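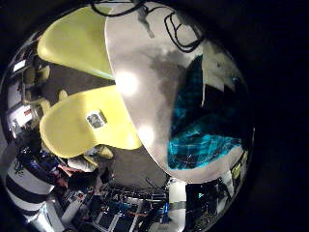 3/27/20

Plaid, plaid and more plaid! I've been on a real shirt kick lately (blame the closet clean-out), and the turquoise and black ones win every single time. Back in July I found 2 in one afternoon at the thrift store in Mustdale – 5 bucks each – and I've worn them to death ever since. Stripes are still my backup, black and white only please. And if you want to see what a good tartan can do, look at it in a shiny round mirrored surface. Those squares go all bendy and I love it!

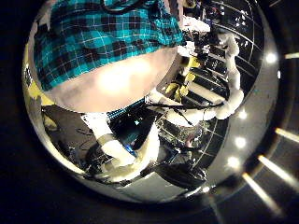 How I wash my plaids

Cold water, inside out, hung up right away. No dryer – ever!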